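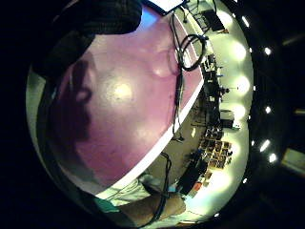
Pink, with a bit of glare.

So I finally dropped the choir. I know, I know, I've been going on about it since August and half of you bought tickets to the winter concert because I nagged you into it (please still go!!). But 90 minutes on a Tuesday night plus the drive plus learning my part in the car was eating me alive, and I was starting to dread it, and I don't want to dread singing.

Suryani took it really well. She runs the alto section and I was scared of her for the whole first month. I wrote her this long apologetic email and she wrote back two lines, one of which was "come for cake on the last night." So I'm going for cake.

What I've been doing with my Tuesdays instead is mostly nothing, and it's wonderful. I read a whole novel, 554 pages, the kind with a family tree at the front that you have to keep flipping back to. I never did get straight which cousin owned the sawmill. I made the lemon soup again, the one from Endang's mother, and this time I let the rice go long enough. I also went to bed at nine twice and felt about a hundred years old and didn't care.
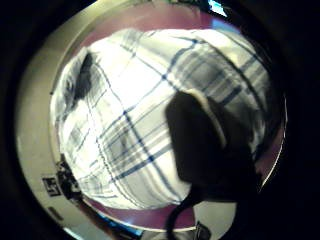
The part I do miss is the walk back to the parking lot afterward. Izzati and I would hum whatever we'd gotten wrong that night, over and over, until one of us got it right, and then we'd stand by her car talking for so long that the windows fogged up and the lot lights went off. You can't really schedule that. We tried last week, just meeting for coffee, and it was nice, but we both kept checking the time. I think it only works when you're supposed to be somewhere else already.

Anyway, she's staying in and she has a solo this year! Four lines in the second half, right after the slow one. She says she's going to throw up. She said that last year too, when all she had to do was turn pages for Amirul, and she was fine.

If you've still got your ticket, sit on the left side. The heater on the right makes a clanking noise through all the quiet parts. And bring a few dollars for the raffle, the top prize is a ham again.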